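I have now listened to the new Salley record more times than I've called my mum this year, so I figure it's time to write something down.

For anyone who missed the fuss, Salley announced in August that the album would be sold as a cassette first, 300 copies, with streaming to follow whenever they felt like it. My group chat lost its mind. Half of them don't own a tape deck. I do (it came with the car) and I got one of the 300, so for a few weeks I was very popular.
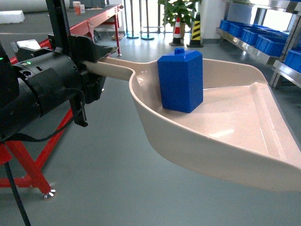
Is it as good as the first album?

I'd put it a notch below, mostly because side B has two slow ones back to back and I always end up making a cuppa during the second. Side A is the best thing they've done, though. The opener has that wobbly organ sound from the early singles, and the chorus doesn't turn up until you've almost given up on it.

The favourite in our house is Kusance, track four. My partner hums it in the shower and gets the words wrong every single time. I've looked up what it means and found three different explanations on the fan forum, all argued very loudly. I like the one where it's a made-up town.

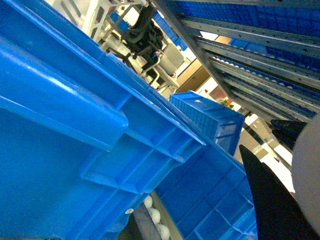 Blue crates, one tilted up.

Then there's the tour. They're doing two nights at Tultano, which holds 600 if everyone breathes in, and I paid $164 for a ticket once the fees went on. $164! I saw them in the back room of a pub for the price of a parma, and there were maybe 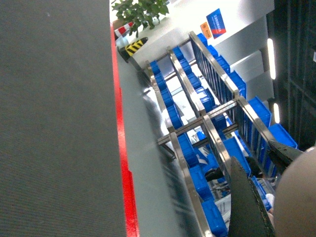

a few dozen of us, most of them friends of the drummer. I'm not bitter – well, a bit. I'd still rather see them in a small place than squint at a screen from the cheap seats at the arena.

Ueda are the support act, and I'd get there early for them. They're louder than their recordings let on and the singer has a great line in grumpy chat between songs. Last time they sold 100 hand-coloured posters and I dithered and missed out. Not again.

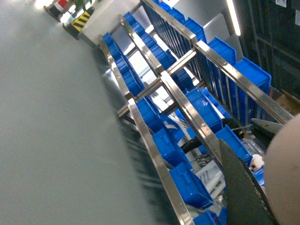 Steel rails on the rack, next to the grey.

I'll do a proper write-up after the show, with a setlist if I remember to bring a pen.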